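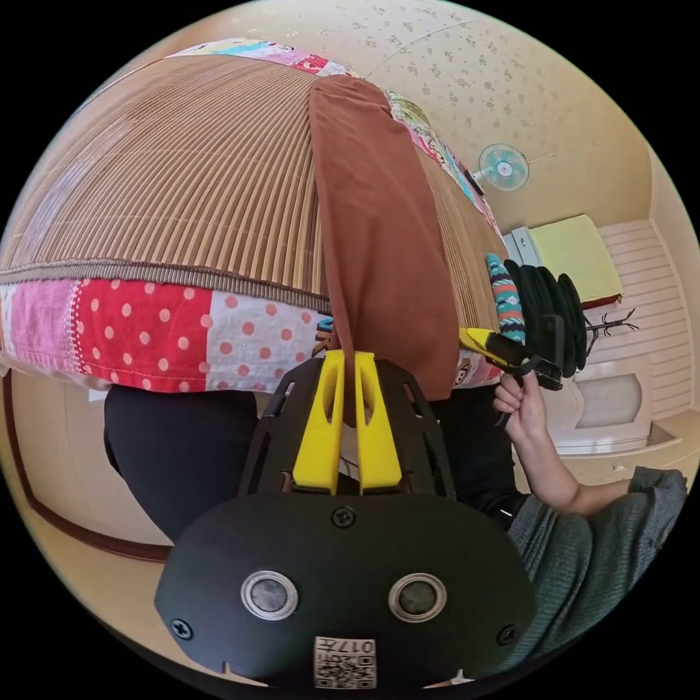
Slide 4. Cloth strip in the yellow fingers, second gripper on the right.

Start with how we teach the task. The person holds one gripper in each hand and does the job at normal speed. No robot arm in the room. We record, then train on it.

Say the numbers once: 40 homes, over 60 tasks, mostly cloth. Karnia did the first set in August.

Point to the fingers. The brown cloth is pinched at its lower end. Cloth is hard for remote control. At Istik we tried it with a headset and operators kept pulling too hard. By hand, people feel the tug through the handle and ease off.

Mention the patchwork border. Busy prints are good training data, plain towels are not enough.

If asked about failed grasps: we keep them. Gaetano Pace labels those.

Pause for questions, then the Skostis clip, 35 seconds.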